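打印本页 | 发送邮件给朋友
分类：本地 > 生活 > 公共空间

布鲁斯蒂科（Brustico）圆桌进驻杜尔霍姆活动厅，绿色地面翻新后重新开放

杜尔霍姆（Dultholm）活动厅底层大厅本周四上午重新对外开放。厅内地面已经翻新，原先的长条桌全部撤走，换成白色圆桌，共21张，由家具供应商布鲁斯蒂科提供。大厅上午10点开门，当天不收入场费，也不需要预约。

活动厅上一次更换桌椅还是在加建北侧楼梯之前。旧桌为折叠式，桌腿的锁扣磨损严重，近几年陆续有使用者反映桌面晃动，做手工和拼装时尤其不便。活动厅去年冬天曾更换过一批锁扣，效果维持的时间不长，随后决定整体更换。

新桌的桌面为白色圆形，表面光亮，没有桌布，也没有固定在桌面上的分隔板。活动厅在公告中说，圆桌没有桌角，几个人可以从不同方向围着坐，一个人站着使用时，两只手臂都能伸到桌子中间。公告还说，圆桌之间的通道比过去宽，推婴儿车和坐轮椅的使用者可以直接到达靠里的位置，不必请别人挪开椅子。

地面部分的工程由普雷特利（Pretley）装修公司承担。大厅的主要区域采用深青绿色的光面地面，另有一大片浅灰白色区域，两种颜色之间以弧线分界。活动厅表示，浅色区域用于通行和临时摆放展架，桌子原则上沿着弧线布置。设计阶段曾考虑过直线分界，后来因为厅内立柱的位置不规则而放弃。

施工期间，大厅停用了一个多季度，原定在此举办的活动大多移到二楼的两间小教室。二楼教室面积有限，儿童拼装班和成人手工班都缩减了名额。随着底层恢复使用，这两个班的名额也恢复到停用前的水平，加上新开的小件装配练习，每周可接待的人数为70人。已经在二楼报名的学员不需要重新登记，下次上课直接到底层即可。

部分常来的使用者对光面地面提出了意见。有人在意见簿上写道，天花板的灯照在地上，反光比较明显，坐在靠里的位置低头做细活时会晃眼。也有人认为大厅比过去亮堂，阴天下午不用再加台灯。活动厅答复说，灯具的亮度可以分区调节，开放后的头几周会根据使用情况调整，暂时没有加装灯罩的计划。

另一条意见涉及清洁。白色桌面容易显出胶水和墨水的痕迹，活动厅要求使用颜料、胶水的班组自带垫纸，课后用湿布擦拭。使用金属刀具裁切时必须另加切割垫，垫板可以在服务台借用。服务台同时提供小号收纳盒，供学员存放没有做完的作品，每盒每次最多存放一周，过期不保留。

费用方面，市民个人使用圆桌仍然免费，每次以两小时为限，后面没有人等候时可以顺延。团体包用整个大厅的押金定为1000元，活动结束、清点桌椅后退还。包场不包括二楼教室，也不包括入口处的展示墙。团体如需在浅色区域搭设展架，应在申请时附上简单的平面图，注明展架的宽度和摆放方向，活动厅会据此安排圆桌的位置。

布鲁斯蒂科方面表示，这批圆桌与该公司去年供给萨瓦拉（Zavala）阅览室的是同一个系列，区别在于桌高略低，便于站着和坐着的人共用。该公司为桌面提供三年保修，保修范围不包括刀痕和烫痕。活动厅则提醒使用者，热水壶、热熔胶枪等发热物品不要直接放在桌面上，需要时应向服务台领取隔热垫。

小件装配练习是大厅恢复后新增的项目，安排在晚间，面向16岁以上的使用者。练习内容是把零散的小零件拿起、对准、放到位，全程在桌面上完成，一人一桌，不设考核。活动厅说，练习时桌上只留当次要用的东西，随身的包和外套放到墙边的架子上，线缆尽量收拢在使用者一侧，以免经过通道的人绊到。
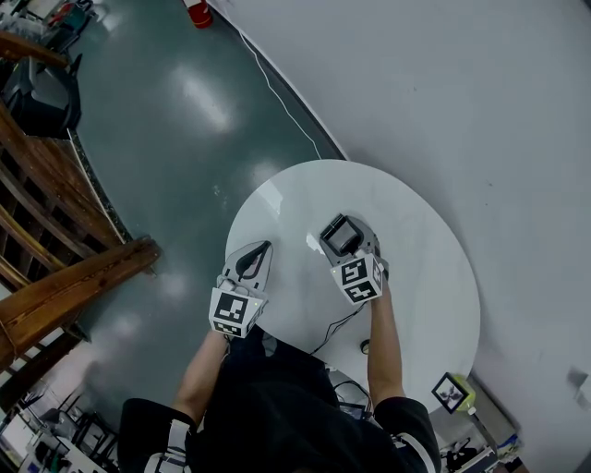

交通与开放时间

大厅每周开放六天，周一闭馆。上午时段从10点开始，中午不休息，晚间时段仅在有课程时开放。乘公交车前来的使用者可在活动厅南门站下车，南门进入后左转即是底层大厅。东门目前仍有少量收尾工程，预计四月底前恢复通行，在此之前请绕行南门。

自行车可停在南门外的车棚内，车棚夜间上锁，上锁时间与大厅关门时间相同。南门外没有机动车停车位，运送展架和器材的车辆可以在服务台登记后短时停靠，卸货完毕应立即驶离。

撤下的旧折叠桌中，状况较好的一批已经转交给有需要的社团，其余的拆解回收。社团如果还想领取旧椅子，可以在大厅开放时间内到服务台登记，先到先得，领取时需自备车辆。

打印本页 | 发送邮件给朋友

相关报道
· 杜尔霍姆活动厅东门工程进入收尾阶段
· 萨瓦拉阅览室延长晚间开放时间
· 儿童拼装班春季课程开始报名
· 普雷特利公司承接旧游泳馆更衣室改造
· 旧折叠桌去了哪里：社团领取情况一览
· 公共空间包场押金标准调整说明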